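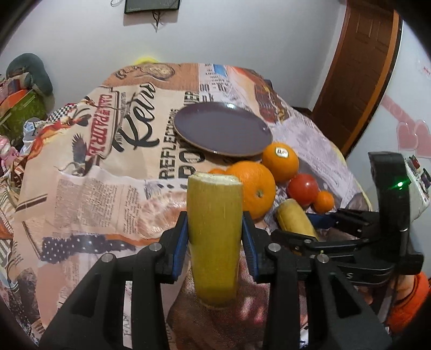

Cooking bananas are bananas grown to be eaten cooked, mostly boiled, fried, steamed or baked. Starchier than dessert types, lower in sugar when picked green. The word plantain is used for some of them but not all, and usage differs from country to country. Skin color is a rough guide to ripeness, green to yellow to black, with plenty of in-between shades such as the yellow-green of the thick banana-like piece shown, and the pale cream color at its cut face is close to what many cooks expect inside a starchy fruit. Flesh color varies by variety, from near white to deep yellow or orange. Not a reliable way to tell varieties apart.

Botany. Like most edible bananas, cooking types come from two wild species, Musa acuminata and Musa balbisiana, and hybrids of the two. Most are triploid and seedless. The plant is a giant herb, not a tree; what looks like a trunk is tightly packed leaf bases. Each stem fruits once and is then cut down, and a sucker from the base takes its place. Growers usually keep one or 2 suckers per clump and remove the rest. Bunches on true plantains are often smaller than on dessert types, with fewer but larger fingers.

Growing. Warm, wet lowland climates suit them best. Heavy feeders – mulch and compost are standard in home plots. Wind is a serious problem, as tall stems carrying a full bunch tip over easily and are often propped with poles. Main pests and diseases are banana weevil, nematodes, black sigatoka and Fusarium wilt. Clean planting material helps with most of these but wilt stays in the soil for many years.

Preparation. Green fruit does not peel like a ripe dessert banana. The usual way is to trim both ends, score the skin lengthwise and pry it off with a thumb or the back of a knife. The sap stains cloth and hands, so many cooks oil there hands first or peel under water. Green fruit is boiled, sliced thin for chips, or fried, flattened and fried again. Half-ripe fruit goes into stews and curries. Fully ripe fruit, skin mostly black, is sweet and soft, good for baking or pan frying. Dried slices are ground to flour in parts of Africa, South America and South Asia.

Local use in Zikville. Cooking bananas are grown in back gardens on the south side of town, and sold from December onward at the Praleo market. Thảo Cao's pamphlet on garden bananas, printed by Irex in a run of 2000, is still the main source on the local types. It lists 10, several known only by household names. The best known is Từ, a short, thick-fingered type used for soup. Whether Từ is a seperate variety or a local form of something more widespread has not been settled.

Storage. Keep at room temperature. Cold storage of green fruit darkens the skin and can stop it ripening properly. Cooked pieces freeze well, raw peeled ones fairly well if packed tight.

Last updated 9th October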